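The Industrial Output Figure

Marisol Figueroa had been adding up factories for the province of Desholm for 19 years, and in all that time the January number had never come in before lunch. She liked it that way. You made your tea, you rang the cannery, you rang the tile works at Brolach (they always pretended they hadn't got the form), and by three o'clock you had a figure you could say out loud to a minister.

So when young Beltrán put the sheet on her desk at half past nine, already totalled, she took her glasses off and put them on again.

"Up two per cent," he said. "Everyone will be pleased."

"Who's up?" she asked, quite kindly, for she was fond of him.

He ran his finger down the column. The cannery was flat, the mills were a whisker under, and there at the bottom sat Grivico, makers of buckets and garden chairs, with 800 new workers. Marisol had driven past Grivico on Sunday with her sister. There had been two cars in the car park, and one of them had a goat in it.
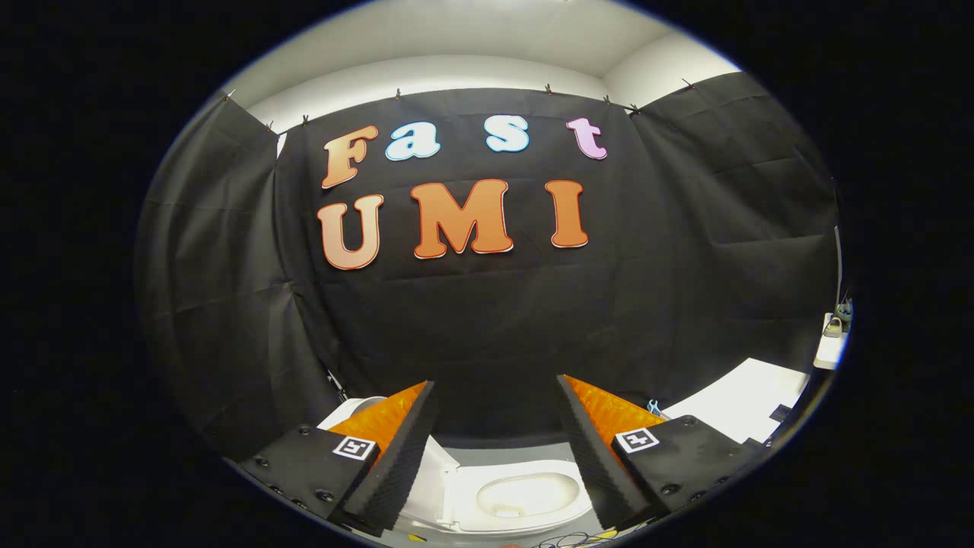
"I could ring them," said Beltrán, going a bit pink around the ears.

"You could, love. Or we could get our coats."

It was a long drive, and she told him all about her first winter in the job, when the snow got into the filing room and they dried the returns over the radiator like socks. The manager met them at the gate and offered them cake. It was very good cake, lemon, and he cut it generously. The 800, he explained, were chairs. Somebody had written them in the wrong box.

Marisol had a second slice and took out her pencil.

COMMENTS

tilly_b: Loved the goat! My mum worked in a stats office and this is exactly her.

Graeme: More Marisol please. Did the minister ever find out?

Join our newsletter for a new story each month. Unsubscribe whenever you like.

Contact us | Copyright, all stories remain with their authors | Back to top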